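Charging admission for student recital – yes or no?
Studio Teachers Board > Recitals and Events

flatkeys
I teach piano and a little voice, 26 students. Our spring recital is in March at the Kaijage Arts Room and I'd like to raise $1000 toward a better digital piano for the Promeo senior center, where my kids play every month. The one they have is missing two notes in the middle. Do I sell tickets or put out a donation box? Never charged before.

oldmetronome
Donation box. Parents already pay for lessons. I would be annoyed to pay again to hear my own kid play for three minutes.

tessitura26
Disagree. We did $6 tickets last year, kids under 12 free, and no one complained. A box got us almost nothing the year before. People walk past it with their coats on.

oldmetronome
And the grandparents? Some families bring eight people. That's real money for them.

tessitura26
Cap it per family. Problem solved.

jorketti_band_mom
Our kids play in the Jorketti youth band and they do pledges. Each kid gets sponsors for practice minutes in the month before the concert. Admission stays free. It brought in more than tickets ever did, but someone has to chase the pledges afterward and it took until summer.

flatkeys
I like pledges but I don't want to chase anyone. Has anybody used Pliltance for online tickets? Kaijage sends everyone there.

tessitura26
Used it once. Works fine, but check whether the fee comes out of your share or gets added at checkout. I missed that.

oldmetronome
Still say free admission. Your call though.

flatkeys
OK, decided. Free for students and two family members each, $6 for anyone else, plus a donation box at intermission. Sold at the door, no Pliltance. Programs and the cash box will go on the grey-green table. It has scuff marks all over one side, so I'm bringing a cloth, and the big black rack has to come off it first. Still need a page turner for the duets if anyone is near Kaijage that afternoon.
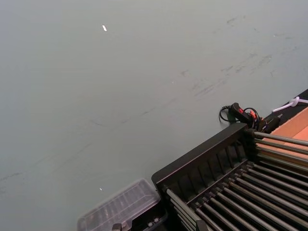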